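Three days at a content market and my feet still hurt

I got home from Soston late last night with a bag full of one-sheets, a dead phone charger and the kind of voice you only get from shouting over coffee machines in an exhibition hall. It was my first time at a TV market as a seller. I've been twice before as a guy who tagged along with a friend and ate the free pretzels, and let me tell you, it's a different experience when you have a show in your bag!

The show is Clolley. Six half-hours about a ferry town in the off season, made for very little money, and I love it more than is probably healthy. We finished the sound mix in June and I've been sending out links ever since, mostly into the void. So I booked the cheapest table package they had and went.

I had 16 meetings on the calendar before I got there and came away with three that felt real. The first was with Sikora, who buy for a handful of small channels and wanted to know right away whether we had clean music rights. We do — I nearly hugged the woman. The second was a streaming outfit that liked the trailer but asked if there could be a murder in it. (There can't. It's about ferries.) The third was Carnis, and that one ran so long that I missed lunch and my next slot, so if you were the very patient man from the kids' animation company, I'm sorry and I'm emailing you today.

The money talk was sobering. One buyer offered me $1,000 an episode for a two-year license in a territory I had to go look up, and said it with a completely straight face. I said I'd think about it, and I am thinking about it, which tells you where we are.

The panels were hit or miss. The one on subtitling was packed and great. The one on "future audiences" was 86 slides long and I left somewhere in the forties to stand in line for a sandwich. 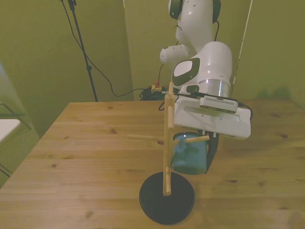

Patricio Salcedo
Writer and producer
10/18/22

What would I do differently? Print fewer one-sheets, for a start. Everybody wanted a link and I carried most of that paper home again. I'd also stay closer to the hall, even if it costs more, as the shuttle bus took forever and I did my best thinking in it while half asleep and remembered none of it.

Follow-up emails are going out this afternoon, Carnis first. They want to see episode four with the new titles, so I need to bug our editor about that before dinner.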